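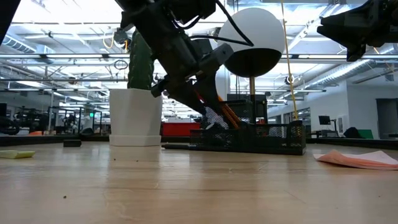 Drahtkorb mit orangefarbenen Stäbchen auf einem hellen Holztisch.

Besuch in der Papiermühle Gerkau

Im Juni öffnet die Papiermühle in Gerkau für einen Nachmittag ihre Tore. Wir sind mit dem Regionalzug bis Zorndale gefahren und von dort 4 km am Mühlgraben entlanggelaufen. Der Weg ist ausgeschildert, nach Regen aber matschig. Wer mit dem Auto kommt, parkt auf der Wiese hinter dem Sägewerk.

Die Führung begann um 14 Uhr im Lumpenkeller. Dort lagern die Baumwollreste, aus denen der Betrieb sein Büttenpapier macht. Delyth Gough leitet die Schöpferei und führte unsere Gruppe selbst. Sortiert wird von Hand, Knöpfe und Nähte müssen raus. Danach kommt der Stoff in den Holländer, eine ovale Wanne mit Messerwalze, in der er zu Faserbrei gemahlen wird. Das Gerät ist laut, man versteht die Erklärungen nur, wenn man vorne steht.

In der Schöpferei durften wir zusehen, wie die Bogen entstehen: Sieb eintauchen, waagerecht herausheben, kurz rütteln, auf den Filz abdrücken. Das geht schneller, als ich dachte. Der Stapel kommt anschließend unter die Presse und danach auf den Trockenboden im zweiten Stock. Die Treppe dorthin hat 43 Stufen und ist steil — mit Kinderwagen keine Chance. Oben hängen die Bogen an Leinen, die Lüftungsklappen werden je nach Wetter verstellt.

Am besten gefiel mir die Mustersammlung. Im Katalog stehen 469 Wasserzeichen, das älteste zeigt einen Krebs. Gezeigt wird davon nur ein kleiner Teil, die Vitrinen sind etwas dunkel. Eine Lupe liegt bereit.

Im Laden gibt es Briefpapier, Karten und Skizzenblöcke. Ich habe einen Block der Sorte Gavton mitgenommen, rau und leicht gelblich. Für Bleistift ist er gut, mit der Feder bleibt man öfter hängen. Die glattere Sorte Owen war leider ausverkauft und soll erst im Herbst wieder da sein.

Der Eintritt kostet 4 Euro, die Führung dauert 2 Stunden. Kaffee und Kuchen gibt es im Hof, bezahlt wird nur bar. Der letzte Zug zurück fährt um 19.12 Uhr ab Zorndale.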